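June 22, 2021

So the sorting cell at work is up and running, and a few of you asked me to write about it after I complained about it all spring.

Quick background if you're new to this blog: I pack learning kits at Mekholm, the kind with little plastic shapes that schools order for kindergarten math. Until this month every kit was picked by hand. You stood at the long bench with your bins, read the slip, and grabbed. I did that for four years and my hands knew the job better than my head did. Then Prerex came in with the arm, and the bench got cut in half.

My first week with it was rough. I was supposed to put pieces out, let it pick, and write down every miss. I felt like a substitute teacher! It was slow, too – I could have done a whole tray while it thought about one star. We did 30 rounds before lunch and I went home crabby.

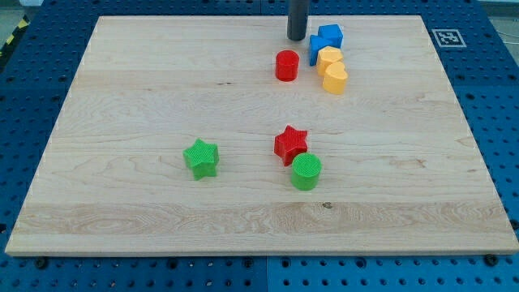

Stars, cylinders, a heart or two and cubes on the board, with the gripper finger coming down next to the blue ones.

What I've learned since is that how you lay things out matters a lot. Pieces that lean on each other are a pain, and so are ones that sit tight together (I now have opinions about spacing, which my family is tired of hearing). Nobody wrote that into the manual from Prerex. Those of us from the bench worked it out and taped a page up by the door.

The part I worried about was hours. There are 2 of us on the cell now and the rest moved over to Hestden, our other building, to do checking and repairs. No one lost their job, but people lost their spot, and their lunch buddies, and I don't think that's a small thing. I miss the radio arguments.

On the good side, my wrist doesn't ache at night anymore. And I got a 30 cent raise for learning the software, so I bought myself a fancy coffee and felt very corporate.

Next up is the bigger Bunnag order, which has shapes I've never packed before. I'll let you know how that goes.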